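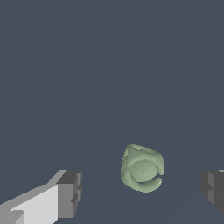 The delegation from Wariveck arrived in our town with 2 suitcases of honey, and the mayor's office had one interpreter, who had the flu. So I got a phone call. I speak the language badly (my grandmother taught me, and she mostly taught me how to scold chickens), but badly was apparently good enough for a sister-city visit in October, and that is how I ended up in the back of a van explaining a car wash to a deputy minister of trade.

I should back up. Keltton has been twinned with Wariveck for longer than I've lived here. There's a sign on the county road, a bench by the library, and a plaque that spells Wariveck with one too many c's. For years that was the whole relationship. A Christmas card went one way and a calendar came back. Then last year the two places signed what everybody calls the Rurkel agreement, after the river town where they held the talks, and suddenly we had a trade partner. Or at least we had a document that said we did, 200 pages with the annexes, and I have read more of it than I ever wanted to.

What's in it? Mostly small stuff, and I've come around to liking the small stuff. Annex four covers student exchanges. Annex six is about food labels, and it's the one people fight over, because a jar of honey that's legal on a shelf there needs a different sticker here, and the sticker has to be on before the jar leaves. I sat through a whole morning on stickers. The deputy minister took notes by hand in green ink. Our side had a slide deck that wouldn't open.

Ida Hagedorn ran the meeting for the county. She used to work consular desks overseas and she has the calmest face I've ever seen on a person whose slides won't open. I asked her at the break why anyone bothers with this at the city level when the real deals get made in capitals. She was stirring a coffee that had no sugar in it.

"The capitals do tariffs," she said. "They're not going to call a warehouse in Keltton and ask why a pallet's been sitting there for nine days. I am."

And she did, too, that same afternoon! The pallet belonged to Voicu, a family firm from just outside Wariveck that makes fruit preserves and has been trying to get into three grocery stores here since the spring. It was held over a form. The form existed, it had been sent, and it was sitting in an inbox belonging to a woman on maternity leave. I translated that sentence for the deputy minister and he laughed so hard he had to take his glasses off. Same thing at home, he told me. Exactly the same thing.

The money is tiny, let's be clear. Ida's office counted 1,902 cases of goods moving in both directions in the first year, and most of that was ours going out, work gloves and replacement pump parts. If you stacked it all up it might fill the middle school gym. People at the public meeting brought this up, and fairly. One man wanted to know why the county had paid for a dinner. (The dinner came to $925 for the whole table, and I can report that the fish was dry.) Another asked whether any of this would still be here after the next election over there, and the deputy minister, to his credit, said he didn't know. I translated it straight. I'd been half expecting to have to wrap it up in something prettier.

I keep thinking about that answer. I'd gone in assuming diplomacy was a kind of fog, all warm handshakes and deepening ties, and there was some fog, sure. The opening remarks went on so long that I ran out of words for "cooperation" and started using the one for "helping out." But get past the first hour and it's people with folders. Who signs for the truck? Can the nursing students keep their part-time jobs? Does the Rurkel office close for lunch? (It does, and for longer than you'd think.)

On the last day we took everyone to see the bench by the library. It rained. The deputy minister sat on it anyway and had his picture taken with the mayor, and then he asked me, quietly, about the extra c on the plaque. I said it had been noted. He said that on their plaque we're Kelton, one t, and have been from the start, and they'd been hoping we wouldn't notice.

The return visit is in the works. Ida sent the first planning memo out on November 9, 2018, with a list of things to settle, and number one on it is annex six. The stickers again. I'm on the cc line, which I take to mean I'm going, so I've started studying in the evenings with a real grammar book and a podcast. I can now discuss customs clearance in the past tense. The Voicu jams made it onto the shelves, by the way. Try the plum one.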